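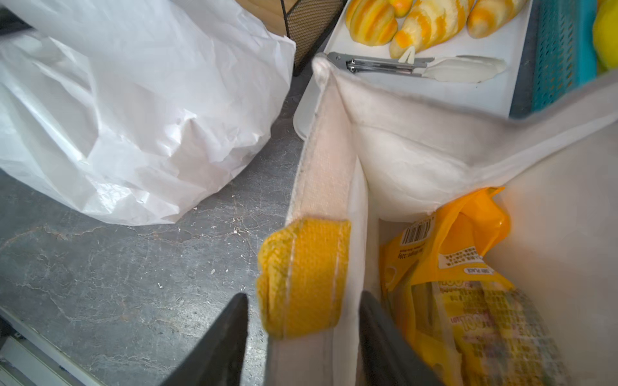 Collecting > Buying at Auction > Checklists > Framed prints, viewing day to first hanging

Framed Prints: An Inspection Checklist, With Comments

Updated Mar 21, 2022

I love viewing days. You get to walk up to a print you have only known as a thumbnail, take it down (ask first!), and turn it over, and the back is often better reading than the front. This list began on the inside cover of a Kanagaratnam sale catalog and has grown every season. Tick what you can, write down what you can't, and leave the comments in when you copy it out, as they are where most of my mistakes live.

The running case is my own Lot 735, an etching by Zusar of the harbor steps at Garkness, bought last October in a simple black frame.

PART A - AT THE VIEWING

[ ] Lot number on the label matches the catalog.
Comment: Read the label on the frame as well as the one on the wall. At a busy viewing things get rehung on the wrong hook.

[ ] Condition report requested in writing.
Comment: Ask early. A good specialist will tell you far more than the printed line, and most of them are delighted that somebody wants to talk about margins. For 735 the printed line said "light toning." The email said light toning, a soft crease at the lower left corner, and two old hinges along the top. I was happy with all of it, and much happier knowing.

[ ] Examined out of the frame, or the report says it wasn't.
Comment: "Not examined out of the frame" is a perfectly fair thing for a house to write. It means the edges of the sheet are an open question, and your top bid should allow for that.

[ ] Glass or acrylic? Any cracks, chips or lifting tape?
Comment: Tap very gently with a fingernail near the edge. Glass feels cold and rings a little, acrylic gives a duller sound. If glass is cracked, tell a porter and step back. Do not lift it to get a better look.

[ ] Sheet is clear of the glazing.
Comment: Look from the side with a small flashlight. A shiny patch that doesn't move when you move can mean paper stuck to the glass. Never try to free it yourself.

[ ] Wavy paper, brown spots, tide lines.
Comment: Brown spots (foxing) are common and sometimes treatable. A tide line means water got in at some point, so check the back for the same shape.

[ ] Live insects, fresh dust below small round holes, or a musty smell.
Comment: Any one of these and I stop. Old holes with clean edges and no dust don't scare me, but I still mention them to the framer.

[ ] Hanging hardware tight, wire not frayed.
Comment: Look at this even if you plan to reframe. You have to get the thing home first.

PART B - COLLECTION

[ ] Paid invoice and photo ID in hand.

[ ] Opening hours of the collection desk confirmed.
Comment: It isn't always the same building as the sale. Ask me how I know.

[ ] Condition compared with your viewing notes before signing.
Comment: Do this at the desk, slowly, even with a line behind you. Once you sign it is much harder to raise a new chip in the frame. Staff at every house I've used have been lovely about waiting.

[ ] Old glass taped, if the framer or house advises it.
Comment: Low-tack tape in a grid, on the glass only, well clear of any gilding. Skip this on acrylic, where the adhesive can mark the surface.

[ ] Corner protectors on, board over the face, wrapped, sealed.
Comment: No bubble wrap directly against a painted or gilded frame. A smooth layer goes on first. The bubbles can print their pattern into the finish, and they are very neat about it.

[ ] Carried upright with two hands, one under and one at the side. Never by the top rail or the wire.

[ ] Stood on its edge in the car, strapped, nothing leaning on it.
Comment: Keep the cabin at a comfortable temperature and go straight home. I know there's a great lunch place on the way. Go another time.

PART C - AT HOME, FIRST LOOK

[ ] Left wrapped for a few hours in the room it will live in.
Comment: Hardest item on the list! Cold glass in a warm room can fog on the inside, so give it until evening, or overnight in real winter weather.

[ ] Clear, padded table. Clean dry hands. No drinks.

[ ] Front, back and all four corners photographed.
Comment: Put the lot label in the first shot. Your insurer will want these if anything ever goes wrong, and so will you in ten years when you're trying to decide if a spot has grown.

[ ] Old labels recorded and left where they are.
Comment: The best part. On the back of 735 was a framer's ticket from Vendovier with a stock number in pencil, and one email later I had the date it was framed. If a backing board has to be replaced, ask for the labeled piece to be saved in a sleeve.

[ ] Backing paper intact. Tears noted.
Comment: Write the date in your notebook, never on the work.

PART D - HANGING

[ ] Wall away from direct sun, radiators, bathrooms and working fireplaces.

[ ] No pipes or cables behind the chosen spot.
Comment: A cheap detector does this in a minute.

[ ] Hooks rated above the weight of the piece. Two hooks, set apart.
Comment: Weigh it on the bathroom scale: you holding it, then you without it. Mine came to 8 pounds and hangs on a pair of hooks rated at 30 pounds each. Overkill, and I sleep very well.

[ ] Bumpers on the lower corners so air can move behind.

[ ] Insurance schedule updated with the invoice.
Comment: Send the total you paid, including the premium.

[ ] Second look after a month, then once a year.
Comment: Same flashlight, same angle. New ripples, new dust on the floor below, a wire that has slipped. If you find any, take it down and call a paper conservator.

3 comments

Rezaul Marikar
Great list. I'd add one to Part A: ask if the margins have been trimmed. I bought a lovely sheet at lot 32 in my first ever sale and found the plate mark gone on one side when the mat came off. Still love it, paid too much for it.

Afiq Liem
Does the fingernail test work through gloves? They hand out nitrile ones at our local viewing and I couldn't tell a thing.

Reply from the author
Rezaul, that's going straight in! Afiq, not very well, I find. Ask the porter, or look at a reflection from the side - acrylic often bends it a little on larger pieces. And keep the gloves on if they want you to.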